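Trade in services and the September figures

December 14, 2022

Readers of these notes will know that I have followed the external accounts of small exporting firms for some years. The September returns from the members of our regional survey have now been collated, and they deserve a short comment.

The survey covers 443 firms, of which 19 reported for the first time. Taken together, they recorded a surplus on services and a deficit on goods. The goods deficit widened over the quarter, chiefly on account of fuel and intermediate parts, which are invoiced in dollars and paid for in a weaker home currency. The services surplus covered most of the gap but did not close it. 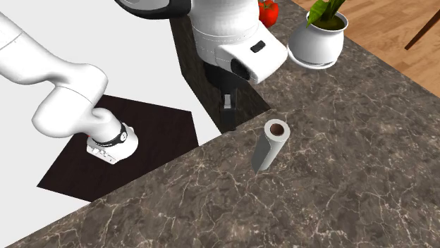

White robot arm beside a marble-patterned countertop (computer rendering).

It is often assumed that a weaker currency helps the exporter. Märta Tangen, who compiles the returns, has pointed out to me that the effect depends heavily on the terms of payment. Firms such as Björklund and Loron sell on long contracts with prices fixed in advance. Their import costs rise at once, while their receipts are adjusted only at renewal. A firm that renews every year will see some relief in the spring. Others must wait longer.

I would also urge some care with the growth rates. Seven firms account for the greater part of the increase in services receipts, and one of these, Gestis, changed its accounting period during the year. Åsmund Viklund has prepared a series which excludes it. On that basis the improvement is smaller, though it remains positive.

The December returns are due at the end of the quarter, and revised tables will be issued with them.

Recent posts
Freight costs and the goods balance
A note on invoicing currencies
Reply to Tormod Sjöberg on import prices
What the income account leaves out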